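Stitside Golf Club reopens its back nine this April

I've been itching to share this one. After a long winter of mud, diesel and very early mornings, all 18 holes at Stitside will be open again in April, and I reckon members are going to love what's been done out there!

The new back nine was drawn up by Getsemaní Varela of Pedetti Golf Design, and she's kept the bits we all grumble about and secretly enjoy (yes, the creek on the 12th is staying). What's changed is the greens. They're bigger, they drain properly, and there are 31 new bunkers across the nine, so bring your sand wedge and a bit of patience.

My favourite is the 15th. It used to be a plain par four with a row of pines down one side. Now it doglegs around the old quarry, and from the back tees you've got a proper decision to make – lay up short or have a crack at the corner. I've had a crack four times and I'm still looking for the balls.
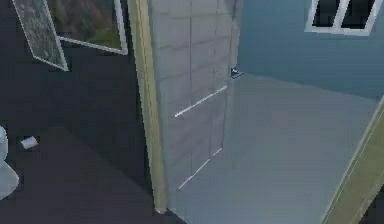
A grey panel door standing open between two rooms, in a computer rendering.

"I wanted a nine you could play with your kids in the evening and still get beaten up by on medal day," Getsemaní told me over a sausage roll at the turn. I think she's nailed it.

We've also planted 1,302 native trees and shrubs along the fairways, supplied by Alemneh Nursery, and our head greenkeeper Kalkidan Yilma has asked me to remind everyone to keep their buggies on the paths while the young ones settle in. Please do – she's worked very hard on them.

Visitor tee times open at 7 am through the pro shop, and members can book as usual.

Recent news
Winter competition results
Junior clinics back at Stitside
Cunis Cup draw now up
Pro shop hours for autumn
New practice green opens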